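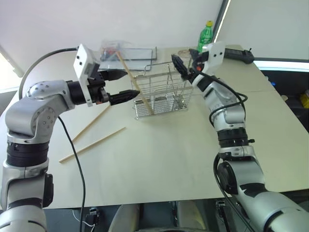 2 名前:pokura_user
プランナの周期が遅いという前提がまず怪しいと思います。Pokuraのログでは再計画は毎回5 msで返っていて、待たされているのは点群の更新側でした。

3 名前:スレ主
計測ありがとうございます。こちらの構成はVornmontの双腕ドライバ+Floronで姿勢推定、把持計画はPokuraの既定値です。対象は箸とワイヤーバスケット。箸の姿勢推定は机上なら安定しますが、網に近づくと長軸まわり以外も飛びます。

4 名前:xavier分家
網目が細い金属線なので深度が欠損しているだけでは。Floronの穴埋めフィルタを切って、生の深度を見てください。既定だと網の面が一枚の板として補完されます。

5 名前:名無しの制御屋
>>4
切ると今度は衝突判定がバスケットを素通りします。うちはそれで指先を縁に当てました。認識用と衝突用で深度を分けるべきで、フィルタの有無の話にするのは雑です。

6 名前:xavier分家
>>5
衝突側は既知形状の箱モデルを置けば済む話。センサ由来の占有格子に頼る必要はない。

7 名前:名無しの制御屋
バスケットが動かない前提ならそうです。片腕で押さえる手順を入れた時点で箱モデルの追従が要ります。

8 名前:スレ主
フィルタを切って木曜に取り直しました。机上の箸は変化なし、網際の外れ値は53件から10件に減少。残りは腕のケーブルが視野に入った時刻と一致しています。自己マスクのURDFにケーブルが入っていません。

9 名前:pokura_user
ケーブルは手首リンクにカプセルを2本足して近似しています。径は太めで。ただしマスク専用のURDFに分けないと、自己干渉で計画がほぼ通らなくなります。

10 名前:スレ主
分けてみます。箱モデルの追従は別スレにします。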